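Chapter 7
Learning from Demonstration at the Wrist

Topics in this chapter
7.1 What a demonstration records
7.2 The wrist view and its limits
7.3 Two arms at one table
7.4 Choosing and discarding demonstrations
7.5 The Stistside result
7.6 Exercises and further reading

In Chapter 6 we wrote down a pick-and-place task as a sequence of goals and let a planner fill in the motion between them. That works well when the position of the object is known. It works less well when the object is small, soft, or oddly shaped, and when the part of the task that matters happens in the last inch before contact. In this chapter we take a different route. A person moves the arm through the task many times, the robot's sensors record what happens, and a policy is fitted to the record.

The method goes by several names. We will call it learning from demonstration throughout, and we will use the word "policy" for any function that takes the current observations and returns the next command for the arm. Readers who skipped Chapter 4 should go back to Section 4.2 for the notation.

A demonstration is a list of time steps. At each step we store the joint angles, the opening of the gripper, the command sent to the arm, and one or more camera images. The images take up nearly all of the storage and cause most of the trouble. A joint angle means the same thing from one recording to the next. An image changes with the lighting, the background, and the position of everything in view, including parts of the room that have no bearing on the task.

Where the camera goes is therefore one of the first decisions in any project of this kind. A fixed camera above the table sees the whole layout, but its view of the object is often blocked by the arm at the moment of grasping. A camera mounted at the wrist moves with the gripper. The object grows larger in the image as the hand approaches, and the relation between fingertip and object is easy to read for much of the approach. The cost is that the wrist camera sees little of the table when the hand is low, and its background shifts with every motion. Figure 7.1 gives a typical case.

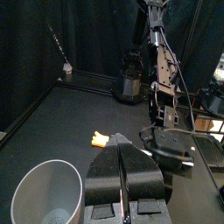 Figure 7.1. View from a wrist camera. The closed fingers of the arm's own gripper are at bottom center, with a small yellow-orange object just beyond the tips and a gray cup-like container at lower left. A second arm hangs down at right.

Two points about the figure will come up again. First, the gripper tip slightly overlaps the object. Seen by eye, the outline of the object is still easy to guess. For a policy, the hidden part is simply missing, and the policy has to get by on the visible part or on what it retained from earlier images. Section 7.2 compares policies that see one image at a time with policies that are given a short history.

Second, a good deal of the image is taken up by equipment, cables, and curtain. Dark curtains behind a workspace are common in this kind of study. They reduce the changes in background from one recording to the next, but they do not remove them. If the other arms are always in the same place during recording, a policy may come to depend on them, and it will then fail when one is moved. We return to this problem in Section 7.3, where the second arm is also given work to do.

The running example in this chapter is a study by Alois Bühler and coworkers, which we will refer to as the Stistside study after the laboratory where it was done. The task was to pick up a small object from a tabletop and release it into a container. The group collected 1538 demonstrations over one spring, ending in April. Their question was a practical one: how many of these demonstrations were needed, and which ones?

They fitted the same kind of policy several times, each time with a different subset of the recordings. The first subsets were drawn at random. Later ones were chosen with a scoring rule called Lubis, which compares each demonstration with those already selected and favors starting positions that are poorly covered. We derive the rule in Section 7.4. For now it is enough to know that it uses only the joint angles and the gripper opening, so it can be run before any image has been processed.

With Lubis, a subset of 289 demonstrations gave a policy that did as well on the test layouts as the policy fitted to the full set. Random subsets of the same size did worse, and they also varied more from one draw to the next. The authors looked through the recordings that Lubis left out and found that many were near repeats. The operators had fallen into the habit of putting the object down in the same few places.

Another group of recordings was harmful. In 232 of the demonstrations the operator had paused for a long time just short of the object, usually while lining up the fingers. A policy fitted to these learned to pause too, and sometimes did not start again. Trimming the pauses fixed most of the problem. Section 7.4 gives the trimming procedure and discusses when it should not be used, for example in tasks where the arm has to wait for a second arm to finish.

The study has limits that should be kept in mind. All of the recordings came from one table, and the test layouts used the same container as the training recordings. A later attempt to repeat the result on the Masance bench, with a different gripper, needed a larger subset before it matched the full set. We do not know how much of the difference was due to the gripper and how much to the operators. Exercise 13 asks you to design an experiment that would separate the two.

Before going on, you should be comfortable with least-squares fitting (Section 3.1) and with the transformation from the wrist frame to the base frame (Section 5.4). The programming exercises use the Troviser simulator introduced in Chapter 5. No physical robot is required, although readers with access to one will find notes at the end of each section on what to change.

7.1 What a demonstration records

Suppose an operator guides the arm from a starting position to the object, closes the gripper, moves to the container, and opens the gripper again. Let the recording have T time steps. At step t we write the observation as o(t) and the command as a(t). The observation is made up of the joint angles, the gripper opening, and the wrist image, all taken as close together in time as the hardware allows. We begin with the case in which they are taken at exactly the same time, and then look at what happens when the image arrives late.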